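机器人操作导论 课程讲义(四)
参观课笔记:Enora 实验室开放日

2024年4月20日 整理

这份讲义跟前三份不太一样,没有公式,放心。上次开放日有一半同学跟我去了 Enora,另一半因为撞上别的课没去成,所以我把路上记的东西理了一遍,大家六月交报告之前都用得上。去过的同学也请看一看,我发现你们当时光顾着拍照,问问题的人真不多(下次要改!)。

一、先说路线

我们从侧门进,签到,领胸牌,然后是一段开场介绍。介绍里有两张幻灯片讲公司历史,可以跳过,考试不考。接着分两组,一组先看 Ater 移动底盘,一组先看 Tokeo 抓取台,中间交换。我跟的是第二组,所以下面抓取那部分写得细,底盘那部分写得潦草,请底盘组的同学把自己的笔记发到课程群里补一补。

二、Ater 底盘

主要看了两件事:窄通道会车和自动回充。会车那一段我挺喜欢的,两台车在走廊里碰上,一台退到门洞里让路,退得有点犹豫,前后挪了两下才停稳。旁边有同学问为什么不提前协商好谁让谁,讲解的工程师说他们试过集中调度,网络一抖就全停,后来改成各自判断加一条简单的优先级规则。这个取舍跟我们第三讲里集中式和分布式的讨论是一回事,写报告的同学可以拿它当例子。

回充没什么好说的,对准、靠上、亮灯。对不准会退出来重来,最多重试4次。

三、Tokeo 抓取台

重头戏来了。台子本身很朴素,木头桌面,料箱用夹具夹住,机械臂从侧面伸进来。我一开始还以为会看到那种亮闪闪的展柜,结果就是一张干活的桌子,线都露在外面,我反而觉得亲切,跟咱们实验室差不多嘛。

任务听上去简单:料箱里有长条形的积木块,夹爪伸进去,一块一块拿起来,放到另一个箱子里。难在哪儿呢?我当场记了几条,顺序是乱的,按听到的写。

长条块的抓取方向很讲究。横着夹,两指正好卡住窄边,稳;顺着长边夹,张口不够大就夹不住。所以光知道物体在哪儿不够,还得知道它朝哪儿,也就是第二讲里说的位姿里的那个转角。

两块挨在一起的时候最麻烦。指头要插进缝里,没有缝就没处下手。工程师的办法是先用指尖轻轻拨一下,拨开了再夹。他们管这个叫预操作。有同学问能不能直接连着两块一起夹,他笑了,说能,但是评测不算分。

靠墙靠角的也难。夹爪有宽度,贴着箱壁下去容易撞。这里请大家回忆一下碰撞检测那一节,箱壁也是障碍物,规划的时候别忘了把它放进去。我改作业的时候十份里总有几份忘了箱子有壁。

箱底反光。金属底面磨久了,有的地方亮有的地方暗,深度相机在上面会出空洞。他们做了补洞,也做了多帧平均,效果还行,边角上照样会漏。

数据方面,Tokeo 这一轮一共做了925次抓取,其中178次由人标记为需要复查。请注意,需要复查不等于失败,有的只是放下时姿态歪了。我看到有同学在群里直接拿这两个数相除,写成“失败率”,这样写报告我会扣分的,先打个招呼。

四、Dankwa 软件

Dankwa 是他们自己的任务编排软件,界面左边是步骤列表,右边是实时画面。我最感兴趣的是它的“回放”功能,可以把一次抓取的轨迹、力和图像对齐了一起看,拖着进度条来回找毛病。咱们课上用的日志工具没有这个,我回来以后有点眼馋。问了能不能给教学用,对方说可以申请,最多给4个账号,我已经写邮件了,有消息告诉大家。

五、思考与作业

请围绕抓取台写一份短报告,六月交,篇幅自己掌握,别太长。可以写这几个方向里的任意一个:

先拿哪一块?给出一条你自己的排序规则,说明它在块与块相接触时怎么处理。

靠墙的块怎么夹?画一张侧视图,标出夹爪宽度和箱壁的位置,徒手画就行,拍照交上来也可以。

“需要复查”应该怎么定义?如果让你设计标记表,你会设哪几栏?

没去现场的同学看文末的照片就够写了,红的绿的分别待在箱子里什么位置,自己看图,然后想想你会从哪块下手。去过的同学请不要替别人选题目,上回有三个人交了一模一样的排序规则,连错别字都一样。

答疑还是老时间老地方,带上草图来,空着手来我也只能跟你聊天。

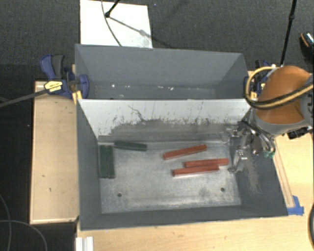
图1 抓取台:前箱中的红、绿长条块与右侧的夹爪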